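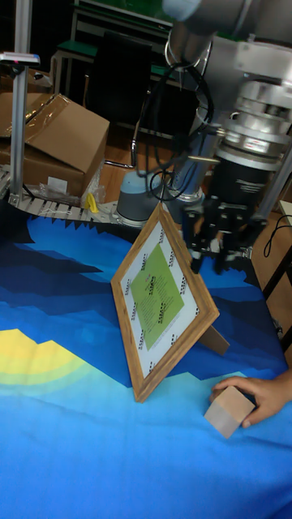
What should a small workshop buy first when it wants a robot arm on a table?

The table, the gripper and the cables, in my opinion, and only after them the arm. I know that this sounds like the wrong order. The arm is the biggest number in the budget, so everybody starts there, and I started there too. I will try to write down how my plan changed between March and now, because a few readers asked me about the money side and I always answered too shortly.

Search this blog
Go
Reading time: 5 minutes

Nov 20, 2021

My first budget was one page. It had a line for the arm, a line for the gripper and a line called "other". I am a little ashamed of the line "other". I had put in it a sum that felt comfortable, and I had not asked any shop for a price. When I look at this page today I see that the arm was the only thing I had really studied. I had read its data sheet many times, I knew the reach and the payload, and I did not know what a good cable costs.

The work I want to do is light. Small wooden pieces, flat objects that stand up, things that one person puts down and the arm should take or move. A two-finger gripper is enough for this. For some weeks I was tempted by a model with more fingers from Sindow, and it is a beautiful product, but I wrote a list of the objects I handle in a normal month and the list did not need it. My advice is to make this list before you open any catalog. Mine changed my mind in one evening.

Payload is where I was most wrong. I had compared the payload of the arm with the weight of my objects and I was satisfied. But the gripper also has weight, and so do the mounting parts between the wrist and the gripper, and the cable pulls a little when the arm turns. All of this must be subtracted. After the subtraction the cheapest arm on my list was still possible, but with so little margin that I crossed it out.

About the quotes. I asked two sellers, Pristorico and Tirnisow, for the same set of things. The Pristorico quote was lower at first sight. Then I noticed that it did not include the base plate, the controller cable was the short version, and the delivery was calculated only to the street door. The Tirnisow quote was longer and a bit boring to read, but every item had its own line. I copied both of them into one table, line by line, and where one seller had nothing I wrote "ask". There were many cells with "ask". I sent the questions back, and the answers changed the difference between the two offers from large to very small.

Some of the lines which were missing from my first page, with the prices I finally wrote down in dollars:

Cable carrier and clamps: 165
Spare finger pads and small mounting screws: 28
Aluminum profile for a post and a crossbar: 108

These are not terrible sums. The problem is that there are many of them, and each comes with its own shipping. I now put the shipping in a separate column. Before, I added it in my head, and my head is optimistic.

A word about the cable carrier, which I wanted to delete from the list two times. Loose cables are fine when the arm makes slow and short moves. When the program becomes longer, a loop will catch on something sooner or later, and a damaged cable means days of waiting for the next one. I kept the line. I also kept a spare of the cable that bends the most, and I would cut the budget in other places before I touch this one.

Printed markers are the cheap part. If you want a camera to know where a thing is, you can print a pattern on paper, glue it flat and put it on a stiff support. It costs the paper and some patience. I had reserved money for a ready-made calibration board from Wysocka and I moved this money to the lighting, where I think it does more. Maybe I will buy the board next year, when I know better how much precision I need.

What I did not plan at all was the time. I counted the price of the arm but not the days when I would work on the installation and not on paid orders. In the second version of the budget there is a line for this too – I calculated it with my normal daily rate, as if I were a customer. It became the second largest line on the page. It was not nice to see it, but I prefer to see it in the plan.

The same is true for safety. In my plan a person and an arm share one table, so I reserved money for a reachable stop button and for a proper risk assessment by somebody with training. Both sellers told me that the arm is "collaborative". I asked them what this word covers when a gripper with metal jaws is mounted on it, and the answers were more careful than the brochures. Please ask the same question, and ask for the answer in writing.

Used equipment is a topic I looked at only a little. The prices are attractive. I would want to see the controller running and to know that the software license can be transferred to me, and for the one arm I found the owner could not confirm the second point. I let it go.

At the moment my plan is divided into two orders. The first has the arm, the gripper, the base plate, the carrier and the stop button. The second has the lighting and the camera, and I will send it when the first has worked for a full month. If somebody has experience with extended warranties for small arms, please write to me – this is the cell in my table that still says "ask".

Contact | © 2021 All rights reserved | Back to top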